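Music & Audio Help > Independent Releases > Pressing and Distribution

Is a "song of the day" placement worth paying for before a self-released EP?

Asked by Gemma Caputo
Oct 13, 2021
3 answers

My band Usidska has a four-song EP coming out in June. We play loud, mostly instrumental stuff with a drum machine and two guitars, and our last single got 400 plays in total, a good share of which I suspect were my mother.

We've been contacted by an outfit called Telgate. They say they can get our lead track named "song of the day" on a group of music blogs, plus a written premiere and a spot on their own playlist. The fee is $100 per track and they want us to do three tracks, with the fourth "held back for momentum." Their email says they "fell in love with the textures" of our single. It doesn't name the single.

I'm doubtful, and the guy I share a band with isn't. He thinks every act we like started out with blog write-ups and that somebody must have been paying for them. I think blogs write about bands that already have a label or a publicist, and that we'd be buying a paragraph copied out of our own press release.

So, questions. Does a placement like this bring in any listeners at all? Is there a way to check whether these blogs have readers? And if we don't spend the money there, where should it go? We have a small budget left after mastering and I'd like to spend it on something I won't be embarrassed about later.

I should add that we do have a mailing list, but it's tiny, and we haven't sent anything to it in a long time.

Answer by Bartosz Sadowski
Marked as helpful

I'd be careful with this one. I put out records under the name Stukel and I've paid for placements twice, so some of this is from my own wallet.

The first time, the post did go up. It was our press release with the first sentence moved to the end. It had a row of share buttons and no comments. I watched our streaming numbers for the week and couldn't find the day it was published by looking at them. The second time, the company sent a "campaign report" with a large figure labeled reach. When I asked what reach meant, they told me it was the combined followers of every site they work with. That is a number about them. It says nothing about whether one person pressed play.

How to check a blog: look at the last couple of weeks of posts. If every band is unknown, every review is glowing and they all run to the same length, you're looking at an ad board. Search a sentence from one of the reviews in quotation marks. If it turns up word for word on the band's own page, you have your answer. Then find a band they featured a while ago and write to them. Musicians will tell you exactly how it went, especially if it went badly.

Also ask Telgate which blogs, by name, and whether the post will be labeled as paid. If they get vague on either of those, stop replying. Same goes for the playlist. A playlist owned by the company that is charging you may be padded with fake listeners, and a streaming service can pull your track if it decides the plays are bogus. Then you've paid to have your own song taken down.

Your bandmate is half right, by the way. Plenty of bands do get write-ups through a publicist, and the publicist does get paid. But they're being paid to write emails to editors who can say no. Once the post itself is guaranteed, I can't see why a reader would trust it.

I keep a news page for Stukel and it does more for us than either of those campaigns did. It's plain. Dates, a bit of text, whatever picture is lying around.

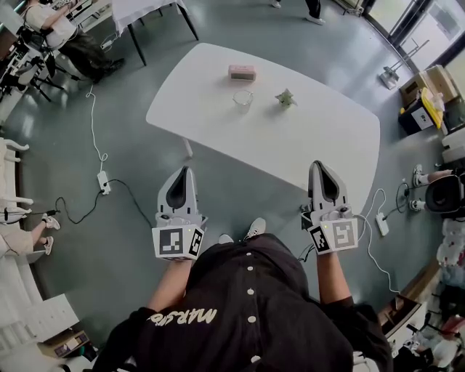

MARS shirt, white sneakers, both hands full.

People read it, a few of them write back, and some of those come to shows. I can't prove it sells records. I can say that I know the names of the people doing the reading, and I never found out who was reading the blogs.

With your budget I would do one of two things. Print a short run of tapes or shirts and sell them at shows, so that at least some of the money comes back. Or put it toward gas and play somewhere two towns over with a band that already draws there. And write to your mailing list before you do either! A tiny list you can reach beats a big audience somebody else says they have.

Answer by Ilaria Bassi

I don't fully agree with the above. I did a paid premiere for a project called Amato and I'd call it fine. We got a quote for our bio and a link to send to venues, and one booker did mention it. Would she have booked us anyway? Maybe. I have no way of telling, and neither does anybody selling these things.

If you want the quote, pay for one track and see. I would not pay for three up front, and "held back for momentum" sounds to me like a way to sell you a fourth one later. Before paying anything I'd send the song to smaller blogs and college stations myself, with a short email and a private link. Most won't answer. The ones that do will have at least listened to it. Start well ahead of June, as they get slow in summer.

Answer by Osvaldo Messina

dont pay. just post it everywhere. algorithm does the rest if the song is good

Comments on this answer

Rebecca Valentini: Does it, though? I've heard a lot of good songs with no plays.

Osvaldo Messina: then maybe the cover art is bad

Gemma Caputo: Thanks all. I asked Telgate for the names of the blogs and whether the posts would be marked as paid. They replied with a discount code. We're going to do tapes, and I've started on an email to the list.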